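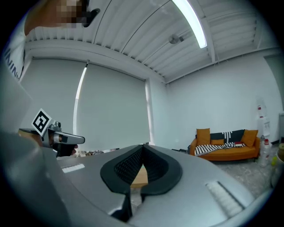 Is the Flirnorel two-player box enough to play proper games with, or do you have to buy more straight away?

It's enough for a good few months of play. Both warbands in the box are legal at the standard size, all the cards you need are in there, and the only thing I'd add early on is some extra terrain.

Home | Reviews | Battle Reports | Painting | Links | Contact

Flirnorel two-player box: the long review

I've been promising this one since March, when the box landed, and then I kept playing it instead of writing about it. Sorry! If you've missed the whole thing, Flirnorel is the new skirmish game from Rimden, and the starter gives you the Avach (river folk, big coats, hooked spears, one enormous otter) against the Hill Court (knights who've been dead a while and are quite cross). I went in wanting to like the knights and came out an Avach player, so take everything below with that bias in mind.

What you get: 22 plastic models split evenly, 118 cards, two sheets of tokens, a paper mat, a handful of custom dice and a rulebook that runs to 252 pages. Yes, 252. It put me right off for a week. Most of that is background and scenarios though, and the bit you need to learn sits in the first chapter and a half. There's also a folded quick-start sheet which I'd throw straight in the recycling, as it gets the charge rules wrong (it says you can charge after disengaging and you very much can't).

The models

Lovely, mostly. The Avach sculpts are full of character, the otter especially, and the parts go together without much swearing. I built the lot over two evenings with the radio on. Push-fit is claimed on the box but I'd use glue everywhere, the spear arms come loose if you look at them funny. Mould lines are light on the Avach and a fair bit heavier on the knights, and they run right down the middle of the shields where you can't hide them. Get a knife on those before you prime, I didn't and I've regretted it.

The Hill Court suffer a bit from sameness. Four of the foot knights share a pose with different heads, and in a force this small you notice. The Reeve on her chair is a cracking centrepiece all the same, and if I ever paint her properly I'll put her up in the painting section.

How it plays

Each of you has a hand of command cards. You both lay one face down, flip together, and the lower number goes first but gets the weaker effect. That's the engine of the game and I think it's brilliant. You're forever torn between getting your spears in before the knights hit you and holding back for the big turn where everybody gets an extra move. My regular opponent Manouchehr Salehi plays everything at full throttle, so for our first two games he just slammed down high cards and let me go first every time, and I danced about stabbing things and felt terribly clever. Then he worked out that the Reeve can swap her card after the flip, once a game, and I got flattened.

Combat is quick. Roll your dice, match symbols to your weapon card, and your opponent picks which hits to block. I wasn't sure about the blocking at first (it felt fiddly) but it keeps both of you awake, and by the third game we were barely looking anything up. A full game takes us an evening with tea breaks. If you're both brisk you'd fit in two.

The Avach are the trickier side to run. They're fast, they ignore water, and their hooks drag enemies a short way after a hit, so you're always trying to pull a knight out of his line and gang up on him. When that comes off it's the best feeling in the game. When it doesn't, you've got a man in a wet coat standing in front of four dead noblemen, and he won't be standing long. My advice: keep the otter within reach of your captain for the first couple of turns, don't be tempted to send it round the flank on its own. It dies. I've tested this thoroughly.

Hill Court are slower and much more forgiving. Park them on an objective, keep them in base contact for the armour bonus, and make the other person come to you. Newer players should take this side, I reckon. The problem is that in the Standing Stones scenario, where all the points are in the middle, there's not much the Avach can do about it. We've played that one three times with sides swapped and the knights have won every time, once by a mile.

Scenarios

There are plenty and they're the best thing in the book. The linked campaign at the back is by Firouzeh Heydari, whose stuff I'd not come across before, and it's properly good. You play up a valley as the floods come in, the water line creeps across the mat, and what you lose in one game stays lost in the next. We're six games in and level, and I've got a captain with one arm and a grudge. The Drowned Mill is the pick of them. Play it on a table with some height to it if you can, it's a bit flat on the paper mat alone.

Grumbles

The mat. It arrives folded and stays folded, I've had it under a pile of atlases and there's still a ridge across the ford that dice roll off. Cloth would have been nice.

Tokens are thin and the Stunned and Slowed ones are almost the same shade of blue. We've swapped ours for glass beads.

The index is poor. Disengaging isn't in it at all (see also: the quick-start sheet). Somebody at Rimden really doesn't like disengaging.

And the card backs scuff quickly, which matters more than usual in a game where you're hiding what you've played. Sleeve them on day one. Standard size sleeves fit with a little wiggle room.

Should you buy it?

If you've got one regular opponent and like smaller games, yes, I'd say so. I paid full price at Dehghan Games in town and don't feel hard done by. If you mostly play at a club and want something with loads of list building, it's thin at the moment, there's only a handful of upgrades per side and you'll have seen all of them inside roughly 6 games. Two more warbands are meant to be on the way. I've already said I'm not buying the marsh one, and Manouchehr has already said he doesn't believe me.

Next up I'll post the Avach list I've been running with two netmen and no archers, which goes against what the book suggests but suits how I play. If you've found a way of beating the knights on Standing Stones please write in, I'm out of ideas and I'm sick of looking at that chair.

Print this page | E-mail this page to a friend

Contact | All text copyright the author | Back to top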